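The drinks buyer at Guren has opinions about shelves, and most of them concern the front row.

"People think a display is decoration," she says, over a tea she has let go cold. "It's a queue. The bottles are queuing."

She looks after soft drinks for three shops, the largest of them in Carrasco, and has 578 lines to find room for. Her preferred unit is a small clear rack that sits on the counter: one drink to a row, colours kept together, caps up.

"Red, then yellow, then white. My predecessor mixed them. I don't discuss it."

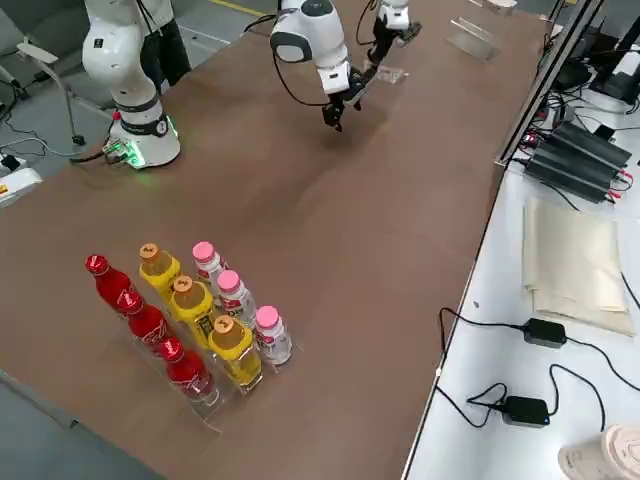
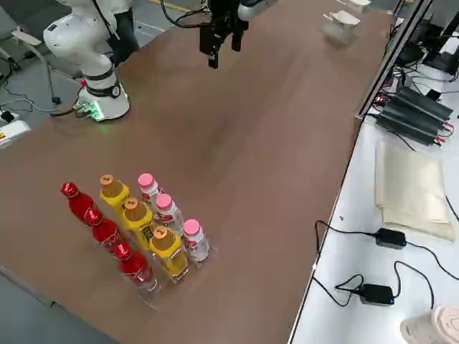
Clear plastic, she says, was a battle. The old Detwood racks were handsome, heavy and much admired by everyone who never had to wipe one. "You could lose a leak in there until March."

Does anybody notice a tidy row? She considers this for longer than I expected.

"They notice when they've wrecked it. A man will take the back bottle — always the back bottle — and then stand there looking guilty."

And at home?

"Oh, the fridge is a disgrace. I've got ketchup lying on its side."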